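Notes on the Wattimena core, part 3

The split half of the Wattimena core came back from the Ollstead lab in April, and I have finally had time to go through the thin sections. Short version: the reddish bands I logged as iron staining are mostly hematite cement, and they do not line up with the bedding the way I had assumed.

The core is 162 mm of fine sandstone taken from the low bench north of Narnville. The bands start near the top and get thinner with depth. In the field log I put them down as weathering, with water working in from the surface and leaving rust along the coarser layers. If that were right, every band should follow a layer. Three of them cut straight across.

Macarena Montoya cut the sections and pointed out something I had missed. Quartz grains inside the crosscutting bands have clean edges where they touch the cement, with no clay film between. Outside the bands the film is everywhere. So either the fluid stripped the clay first, or the cement went in before the clay arrived. She favors the second. I am leaning that way too, but the sample is small.

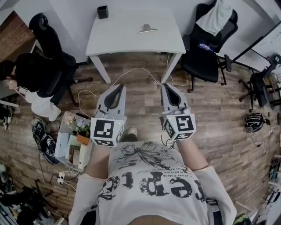 Grain size is the other problem. I sieved the loose material from the base of the bench and got a median of 300 microns, coarser than anything in the core. Hakim Halim thinks the base belongs to a separate channel deposit and should be logged as its own unit. The contact is hard to pick by eye. Under plain light the sandstone at that level has the mottled brown look of a wood-plank floor, with the darker patches running into each other, and I could draw the line in several places and defend any of them. I have marked it as gradational for now.

The Anska spectrometer gave a clean hematite signal in the bands, with the usual noise at the short end. There was also a weak feature that could be goethite. I reran spot 1066 after recalibrating against the white standard and the feature was still there, slightly weaker. Goethite would mean a wet stage later than the hematite, and that would make the order of events more awkward than either of our versions.

Next step is a second core from the same bench, up to 3 m east of the first, drilled at an angle so that the crosscutting bands show their true dip. Hakim has the drill until the end of the month. I will post the sieve data once I have fixed the column headings, which are wrong in the copy I sent out last time - the second and third are swapped.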